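Workshop notebook, September, afternoon

Back on the tables! Juniper and I finally cleared the leftover boards out of the way this morning, so there was room to sit down and argue about the break corner, which we've been putting off since before the Rilham order went out. What follows is mostly for me, but Kazuhiro, if you're reading, your notes on the basket are further down and I did listen to them.

1. Table height and the top

I like this top more than I expected to. It's pale with a really fine grain, and the rounded corners are so much kinder to the hip than the square ones on the old table (I still have the bruise). Juniper wanted it darker. I said no, we've had dark, and every crumb and ring of sugar showed up on it like a crime. She's going to bring in the Plurkholm sample anyway so we can hold it next to this one in the evening light, fair enough.

Still to do on the top: one more pass of the fine paper on the underside of the edge, where fingers go when you pull your chair in. Leave the top alone.

2. Basket and cups

The question was whether the wire basket should live on the table full time or go up on the shelf with the rest of the coffee things. I'm voting table. It sits happily on the far half, it has an open top so you can just drop things in, and the thin dark bars don't make the place look crowded the way that solid box from Setiawan did. You see the wood right through it, which I love.

Kazuhiro's worry is that people will park their drinks right up against it and then knock them over reaching in for a spoon. He has a point. A lidded cup standing at the right end is practically touching the wire, and that's exactly where I'd put mine too. 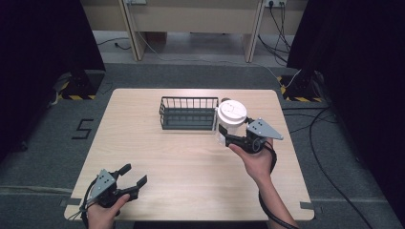

3. Lids

We've got 109 lids left in the cupboard (I counted them for the reorder, don't laugh) and they're all the white domed kind with the little sip opening. Juniper would like to switch to flat ones so the spares stack lower. I tried stacking 3 of the domed ones inside each other and they go together better than she claims, but she's right that a tall stack leans.

Jukico sent over a sheet with 6 lid styles on it and I can't tell half of them apart. Asked them for one of each. Until those show up we stay with the domes, and please, everybody, push the rim down all the way round before you walk off across the carpet with a full cup. Gray hides a lot but it doesn't hide coffee with milk.

4. Loose ends

Felt pads for the table legs, Juniper has a bag of them somewhere. Spoons need their own pot, they slide out between the bars if they go in the basket handle first. Ask Kazuhiro if he still wants the small tray, otherwise I'm taking it for screws.

Stopping at 4:30, Juniper needs the sander.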